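How to Keep a Sourdough Starter in the Refrigerator

A starter kept at room temperature needs feeding once or twice a day. Kept cold, it needs one feeding a week. The method below assumes a mature starter at 100 percent hydration, meaning equal weights of flour and water. If yours is less than a month old, leave it on the counter until it doubles on a regular schedule.

What you need

- Starter, 25 g
- Unbleached all-purpose or bread flour, 50 g
- Water at 68 degrees F, 50 g
- A kitchen scale that reads to 1 g
- A glass jar with a lid that lifts off without force

Choosing a jar

Jar volume should be at least three times the volume of the freshly fed starter. The quantities above give 125 g, so a 500 ml jar is enough. If you bake larger batches and keep more on hand, go up to 1000 ml. Straight walls are easier to scrape down than a jar with shoulders, and they let you read the rise against a rubber band.

Do not use a screw lid tightened all the way or a wire-bail jar with the clamp closed. Fermentation slows in the cold but does not stop, and the gas has to go somewhere. A screw lid backed off half a turn is fine. So is a lid that simply sits in the mouth of the jar.

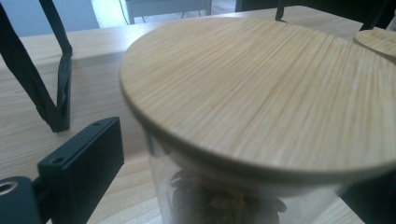 Clear glass jar with a round wooden lid.

Wooden lids should be wiped, not soaked. Dry them on edge before putting them back. Flour paste left on the underside will grow mold, usually before the starter itself shows any problem.

Feeding and chilling

1. Place the empty jar on the scale and zero it.
2. Add 25 g of starter and 50 g of water. Stir until the water is cloudy.
3. Add 50 g of flour. Stir until no dry flour remains, then scrape the walls.
4. Cover and leave at room temperature for one hour. In a warm kitchen -- August, in most places -- cut this to 30 minutes.
5. Move the jar to the back of the refrigerator, away from the door.

Feed again after seven days. Going to 9 days does no harm. Beyond two weeks, expect a layer of gray liquid on top. Pour it off or stir it in; stirring it in gives a more sour result.

Before baking

Take the jar out the evening before and feed it at the same ratio. Feed it again at 9 in the morning. It is ready when it has doubled and the surface is domed, with bubbles visible through the glass. If it has not doubled after the second feeding, give it a third before using it in dough.

Discard any starter with pink or orange streaks, or with fuzzy growth of any color. Wash the jar in hot soapy water and start over from a dried backup if you have one.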